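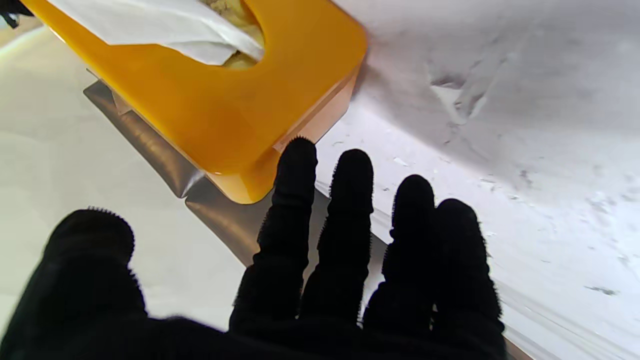
ロボットに「お手本」を集める
ルクシアこども技術ノート 学習データの回

ロボットの腕を動かすには、関節をどの角度にするかを決める必要があります。工場で同じ部品を同じ場所に置く作業なら、人が角度を先に計算し、プログラムに書いておけます。部品の位置がいつも同じなので、計算は一度ですみます。

家の中の作業では、この方法がうまく使えません。ティッシュの箱は昨日と今日で向きがちがいます。ふくろに入った食べ物は、さわるたびに形が変わります。すべての場合をプログラムに書こうとすると、書く量がふえつづけます。

そこで使われるのが「学習」という方法です。学習では、人がお手本をたくさん用意し、コンピューターがその中からきまりをさがします。お手本を一つずつ記録していく仕事を「データ収集(しゅうしゅう)」とよびます。このノートでは、クルナーという計画で行われているデータ収集を例に、順番に説明します。

1 お手本には何が入っているか

お手本一回分の記録を「エピソード」といいます。エピソードは、作業の始めから終わりまでのひとまとまりです。たとえば「容器(ようき)を持ち上げて、となりに置く」で一回です。

エピソードには、おもに次のものが入ります。

カメラの映像
関節の角度
指をどれだけ曲げるかという命令
作業の名前を書いた短い文
それぞれを記録した時刻

映像だけでは足りません。映像は「何が見えたか」を表し、角度と命令は「そのときどう動かしたか」を表します。コンピューターが学ぶのは、この二つの組み合わせです。「このように見えたときは、このように動かす」という対応を、エピソードの中のすべての瞬間について調べます。

時刻も大切です。映像と角度の時刻がずれていると、指が物にとどく前の映像に、指を閉じる命令が結びついてしまいます。そのまま学習させたロボットは、早すぎるところで指を閉じるようになります。 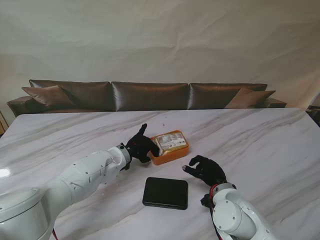

2 だれが動かすのか

学習する前のロボットは、まだ自分で作業ができません。お手本を作るときは、人がはなれたところから操作します。これを「遠隔(えんかく)操作」といいます。操作する人が手を動かすと、手の位置と指の曲がり方が数字に変えられ、ロボットの腕と手に送られます。

人の手とロボットの手は、大きさも関節のつき方も同じではありません。人の指の角度をそのまま送ると、指先の位置がずれることがあります。そのため、間に計算を一つ入れて、指先どうしの関係ができるだけ近くなるように直します。この計算を「リターゲティング」といいます。

操作に慣れるには時間がかかります。クルナーの手順書では、新しく操作する人は練習を56回行い、そのあとで本番の記録に進みます。練習のエピソードは学習には使いません。

両手を使う作業では、役割を先に決めておきます。片方の手で物をおさえ、もう片方の手で動かす、という分け方が基本です。決めておかないと、人によって左右が入れかわり、同じ作業なのにちがう動きが混ざります。混ざったデータからも学習はできますが、必要な回数がふえます。

3 カメラの置き場所

カメラは一台では足りないことが多くあります。遠くから全体を写すカメラは、腕と物の位置関係を記録するのに向いています。しかし、手が物にかぶさると、指先がかくれて見えなくなります。

手首の近くにつけたカメラは、手といっしょに動きます。手が物に近づけば、物も大きく写ります。指と物のすきまを調べるときは、こちらの映像が役に立ちます。そのかわり、部屋のどこに手があるのかは、この映像だけではわかりにくくなります。

二種類の映像を同じ時刻にそろえて記録すると、たがいの足りないところをおぎなえます。 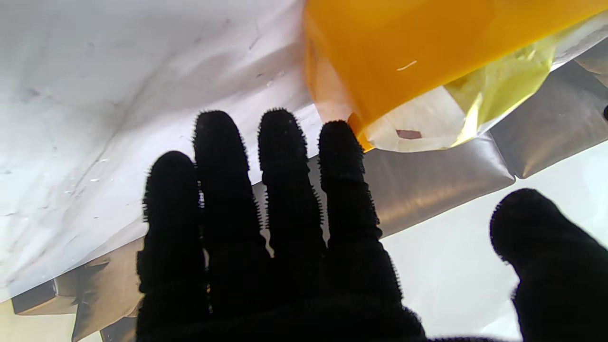
手首のカメラで特に問題になるのは、光る物とすき通る物です。金属のような表面は、見る角度によって明るさが変わります。すき通ったプラスチックでは、向こう側の物の色が混ざります。人は経験から「同じ物だ」とわかりますが、コンピューターにとっては、画像の数字が大きく変わったことになります。

この問題への対策は、光る物をどけることではありません。使う場所にそういう物があるなら、お手本の中にも入れておきます。ベスタボフ係数という値を使って、映像の中に明るすぎる部分がどれだけあるかを調べ、かたよりが大きいときは、照明を変えたエピソードを追加します。ベスタボフ係数は、この計画の中で決めた目安です。

4 少しずつ変える

同じ置き方のお手本だけを集めると、ロボットはその置き方でしか動けなくなります。そこで、エピソードの間に条件を変えます。

クルナーでは、一つの作業につき置き方を八通り用意しています。物の向き、物どうしの間かく、最初の手の位置などを変えます。一つの置き方で五回記録したら、次の置き方に進みます。一周で40回になります。

一度に全部の条件を変えることはしません。うまく学習できなかったとき、どの条件が原因だったのかを調べられなくなるためです。向きを変える回では間かくを変えず、間かくを変える回では向きを変えません。

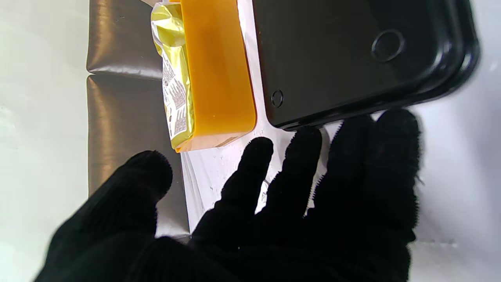 アラリック・ムベキさんからは、失敗したお手本をすぐに消さないでほしいという意見がとどきました。つかみそこねてから、もう一度つかみ直したエピソードには、立て直し方が入っている。きれいに成功した記録だけで学習させると、ロボットは少しずれたときに次の動きを選べない。消すかどうかは、記録が終わってから別の人が見て決めたほうがよい、という内容です。

この意見に合わせて、今の手順では、エピソードに三種類の札をつけています。「成功」「立て直して成功」「失敗」です。はじめの二つは学習に使います。「失敗」は別の場所に保存し、成功と失敗を見分けるプログラムを作るときに使います。

5 記録を点検する

集めたエピソードは、そのまま学習に回すのではなく、先に点検します。点検の一部は、ロマニウクというプログラムが自動で行います。調べるのは、映像がとちゅうで止まっていないか、角度の数字がぬけていないか、時刻が逆になっていないか、といったことです。

自動の点検で見つけにくいまちがいもあります。作業の名前が「容器を持ち上げる」なのに、記録された動きは「容器をおす」だった、という場合です。これは人が映像を見て確かめ、名前を直すか、エピソードを外します。

九月の終わりまでに点検を通ったエピソードは2596回分でした。この中には短いものも長いものもあるため、回数だけでなく、記録時間の合計も表に書いておきます。

6 学習に使う分と、試験に使う分

点検が終わったら、エピソードを二つに分けます。大きいほうを学習に使い、残りは学習に使わずにとっておきます。とっておいた分は、学習がどれだけ進んだかを調べるときに使います。

算数の練習問題と同じ問題がテストに出ると、答えを覚えていただけの人も正解できます。ロボットの学習でも同じことが起こります。見せたことのないエピソードで、人の動きと近い命令を出せるかどうかを調べる必要があります。

そのあと、本物のロボットでも試します。物をつかむ位置が少しずれただけで、その先の映像は記録したものとちがってくるので、画面の上の計算だけでは結果がわからないのです。うまくいかない置き方が見つかったら、その置き方のエピソードを追加で記録し、点検からやり直します。

用語のまとめ

エピソード:作業一回分の記録
遠隔操作:はなれたところから機械を動かすこと
リターゲティング:人の手の動きを、ロボットの手に合わせて直す計算
データ収集:お手本を記録して集める仕事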